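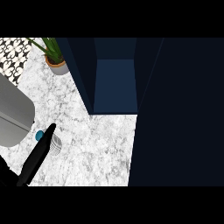

Grinard sim cell: setup and upkeep

Maintained by Doaa Helmy and Ngaio Whitcombe. Covers the Grinard floor-pick cell only. For the arm model itself, see the Dunstan notes.

What is in this folder

cell.yaml — arm base pose, camera pose, physics settings
rooms/ — floor, cabinets, plant and other fixed parts
props/ — small objects the arm can pick up
resets/ — 286 saved start states
tools/ — check and repair scripts

The cell is rendered. No data from a physical arm is included.

Setup

1. Install the Gramora runtime, version 2 or later. Version 1 loads the rooms but ignores finger friction.
2. Copy cell.yaml to your working folder. Do not edit the original.
3. Set the arm base pose before loading any props. If the base moves afterward, the saved resets no longer match.
4. Run tools/check_cell with the arm at home. It prints one line per joint and one for the gripper.
5. Load a reset from resets/ and step the cell 40 times with no commands. Props should stay where they are. If one creeps, see Known faults.

View

The camera looks down on the work area. The black arm comes in from the lower left, and the tall dark surface on the right is fixed and has collision turned on. Black bands at the top and bottom are part of the saved images. Crop them in your loader; the files are not going to be rewritten.

Routine checks

Every 2000 episodes, or after any change to the runtime:

Close the gripper on nothing and read the finger gap. It should be zero. A small gap that grows between checks means the finger joint limits have drifted in the config, usually from a bad merge.

Place the tip next to a prop without touching it and hold. Contact force should read zero. If not, the collision mesh is larger than the visual mesh and needs to be rebuilt with tools/remesh.

Drive the arm toward the dark cabinet at low speed. It should stop on contact and report the link name.

Known faults

Props creep on the marble floor. Floor friction was set too low in the first room files. Elsie Kingi fixed this in October. Pull the current rooms/ folder.

Gripper pushes one prop while closing on another. This happens when two small objects sit close together. The resets are valid and were kept on purpose. Approach from the open side or filter them with the "crowded" tag.

Plant leaves flicker. Visual only. Leaves have no collision.

Arm jumps on the first step. The saved joint targets do not match the saved joint positions. Run tools/sync_targets on the reset, then load it again.

Open items

Adesuwa Obi is replacing the wrist mesh, which is still the coarse one from Metbridge. Resets will be regenerated once it is in — keep a copy of the old ones if you need to compare runs.

Report new faults to Kylie McKinnon with the reset name, the runtime version and the output of tools/check_cell.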